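Folding night, and a few notes from the club

2020-05-07

I said I would write up how the folding project is going, mainly so I stop answering the same questions by email. This is the long version. If you only want the club dates, skip to the end.

For anyone new here, I help run the robotics club at Halliday, which is a high school club that also takes in a few first-year college students who never quite left. We've entered the Sokenard student challenge this year. Sokenard has a few categories and ours is household tasks. The task we drew is cloth folding. You get a square of cloth, it goes down on the mat, and two arms have to fold it into a triangle and then fold it again. There's a time limit per run and the judges look at how well the edges line up.

I wasn't thrilled when we drew it. We had spent most of last season on stacking and sorting, and all of that code assumed the thing you pick up stays the same shape. Cloth doesn't. If you grab a corner a bit too far in, the whole edge goes with it, and if you grab too close to the tip, it slides out. The students were more cheerful about it than I was.

We called our entry Savero. It was on a list of names on the whiteboard and it got the most votes. There's no meaning behind it that I know of.

The current plan for one run goes like this. The cloth is put down by hand. Both arms move out to a start position. They each take a corner, bring the corners across, let go, and move back. Then one arm holds the folded edge while the other works on the second fold. That last part is where we've spent nearly all of our time, because it means both grippers have to work close together without hitting each other. 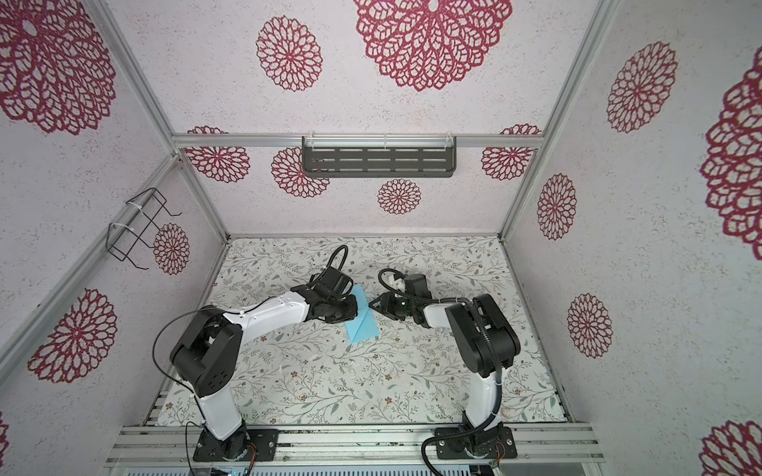

Both grippers in close over the blue cloth, already in a triangle.

We use a light blue cloth for practice. It's thin, and thin is harder. A tea towel has enough weight to stay where you leave it. We tried tea towels first and got a bit overconfident, then changed to the thin cloth when the rules came out and went straight back to failing.

The arms are run by people at the moment. Two students sit at the controls, or one student takes both sides if they're feeling brave, and we record every run. The recordings then go into the training set for the part that's meant to work by itself. So a lot of what we do on a club night is fold the same cloth over and over and try to do it the same way each time. It's dull work and I don't pretend it isn't. We put on music and swap people out when they start getting sloppy.

We have 183 good runs so far. By good I mean the cloth ended up folded, the arms didn't touch, and the person didn't stop halfway to think. We've thrown away a lot more than that. The target we set in the fall was 850, and I don't think we'll make it at this rate. Melur Tuhumury has been keeping the log and thinks we could get by with fewer if we were stricter about what counts. I was against this at first. I've come around, mostly from watching some of the early runs again. A few of them got marked good only because everyone wanted to go home.

Things we changed this month that made a difference:

Slower approach. The grippers used to come down at the same speed the whole way. Now the last bit is much slower. The cloth gets pushed around less.

Pressing before pulling. If the jaws press down on the edge for a moment before they close, they pick up the cloth more reliably. One of the younger students worked this out by watching how she picks up a sheet of paper from a desk. It's now the first thing we teach new people.

A rule about talking. When two people are driving, only the person on the left side calls the moves. Before that we had both of them calling and neither of them listening.

Same start every time. The cloth used to go down wherever the last person dropped it. We still move it around a little between runs, on purpose, but now we write down where it started.

Things we changed that made no difference, or made it worse: ironing the cloth, moving faster between folds, and a new controller layout that took an entire evening to set up and another to put back.

I also want to mention cables, for the benefit of other clubs who might be reading. Leave more slack than you think, and leave it in a loop above the gripper where you can keep an eye on it. We had a cable run too short in our first build and spent weeks blaming the software for a wrist that wouldn't turn all the way. Check it by hand with the power off, in every position you plan to use. Then check it again after somebody has tidied up.

Parts have mostly been fine. We get our fasteners and extrusion from Trasen, a small shop a short drive from my place, and they let the club have offcuts at a good price. If you're building your own enclosure, I'd suggest buying more corner brackets than your drawing calls for. Ours called for too few and we ended up driving back twice.

On to what isn't working. The second fold succeeds less often than I'd like, even with people driving. The usual problem is the holding arm. It needs to press enough to keep the cloth in place, but if it presses too near the corner that the other arm wants, there's no room to get in. We've tried having it hold further back along the edge, which gives more room but lets the cloth twist. We've tried having it let go early, and then the top layer slides off the bottom one.

What we've settled on for now is having the left arm hold and the right arm come in from the side, pointing down, and wait. The driver doesn't start the second grip until the left side calls it. It costs a couple of seconds per run. I'd sooner lose the seconds than lose the fold, and the scoring favours neatness anyway. 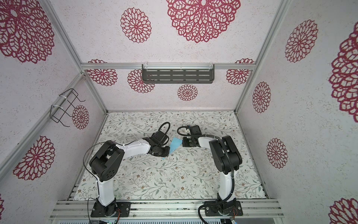
Fitzgerald Delacroix wrote back after I sent the draft of this post around, and he disagrees with me on the waiting. His view is that if the people driving pause in the middle of every run, the trained version will learn to pause too, and it won't know when to stop pausing. He'd like us to drop the wait and have one person drive both arms, so the timing comes from one head. He also thinks I'm underrating how much the judges care about the clock.

He has a point about the pause. We saw something like it last year with the sorting task, where the arm would stop over the bin for no reason anybody could find, and the recordings were full of students stopping over the bin. I should have remembered that. On the clock, I still think he's wrong, but I've read the rules again and they're vaguer than I'd like.

So the plan is to try both. Half of the next batch will be two drivers with the call, and the other half will be one driver on both arms with no wait. We'll do 80 runs in total and Melur will log them the same way. Then we train on each half separately and compare. It isn't a big enough batch to prove anything, but it should tell us if one way is clearly worse.

The one-driver runs will need practice. Only a couple of the students can do it smoothly now, and I'm not one of the people who can. I tried it last week and folded the cloth into something like a paper hat. If you're in the club and want to learn, come early and ask to be put on the list. You'll spend your first session just moving the arms with no cloth, and I know that's boring, but it helps.

A few housekeeping notes for members and parents. Please label your chargers. The sign-up sheet for driving slots is in the shared folder, and if you can't make your slot, take your name off it so someone else can have it. New members should read the safety page before their first night. Hair tied back, no loose sleeves, and hands stay out of the enclosure until the driver says the arms are stopped. This applies to me as well, and I've been told off once already.

We also need more thin cloth. Ours are getting stretched at the corners from being grabbed in the same place, and a stretched corner doesn't fold square. If you have any plain squares at home, a single colour with no pattern, bring them in and I'll see if they meet the size rule.

I'll post the comparison once both halves are logged and trained. The entry form for Sokenard is already in, and the video part of it isn't due until later, so there's still time to change our minds about the wait.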